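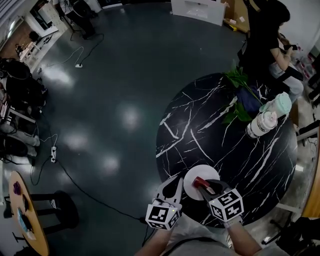
Marble look side tables and plants, who else is fighting this battle?

pascu_p
Joined February 2024

So I have a pothos that has decided it lives on my round table now. I water it over the sink, let it drain, put it back, and I still get a cloudy ring on the black top every single time. Wiped it with vinegar last night and I swear it got worse! Is this table ruined or am I panicking over nothing? The top is from Lundard, the tag is long gone so I can't say if it's real stone.
- Paraschiva Pascu

mossy_kettle
Oh no, put the vinegar down. If it's real marble the acid eats the polish, and that dull patch is etching, which a cloth won't fix. Rinse it with plain water, dry it and leave it alone for tonight.

dirtundernails
Eh, I've had a fake marble top for 4 years and cleaned it with vinegar the whole time. Looks fine. Hold your hand flat on it for a minute. Stone stays cold, the printed stuff warms right up.

mossy_kettle
That test is hit or miss, glass stays pretty cold too. Look at the underside. If the veins stop dead at the edge, it's a print.

pascu_p
Okay, crawled under there with a flashlight. Veins stop at the edge. So not marble?? I paid 100 dollars for that thing and told my sister it was Italian.

dirtundernails
Ha! Well, good news for the ring then. That's minerals from your tap water. Warm water, a drop of dish soap, soft cloth, then dry it right away. I use the Vetum spray on mine but soap does the same job.

larkspur_lou
Don't agree on the spray, it left streaks all over my black shelf and I had to go over it 2 times to get them off. Also, the pot is the real problem here. If it's terracotta, it sweats. Get a glazed saucer with a lip, or cork feet, and trim the long vines while you're at it. Mine went from stringy to bushy by December.

pascu_p
I can't cut it, it's finally long! But I'll get the saucer. Soap took most of the ring off - there's still a faint one if I squint at it with the lamp on.

mossy_kettle
Do it again tomorrow, and don't scrub. And stick the cuttings in a jar if you ever give in, they root like crazy.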